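Six months with the Holtis gripper kit

2018-06-01

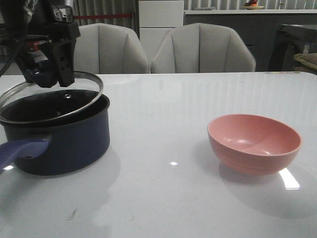
The Holtis and a glass lid, just over the blue saucepan.

I bought the Holtis in December, after a very long think about the price (I'd told myself 400 was the limit, and the full kit with the arm bracket, spare fingers and the good cable set came to 500, so there went that). I've had plenty of emails asking if it's any good, so I thought I'd finally write it up!

Short answer, yes, I really like it. I came to it from the Vorby, which was fine with boxes and blocks but hopeless with anything round. Lids are my favourite test. The rim is thin, the glass is slippery, and if you pinch one at the edge it wants to tip, so the arm has to cope with a lid hanging at a silly angle over the pot. I've logged 1,114 lid tries so far and dropped 117, and most of those were in the first fortnight while I was still fiddling with the grip force. Start low and creep up is my advice.

Grumbles? The cables. They come out at the top in a great bundle and I still haven't found a tidy way to run them. The manual is thin too, and the page on finger swaps seems to be for an older model. Support did answer me, but it took a while.

If you only want to shift light, square things, save your money and get the Vorby. For kitchen stuff I'd go Holtis again. Next up is the pink bowl, which I want to try picking up by the rim with the softer fingers.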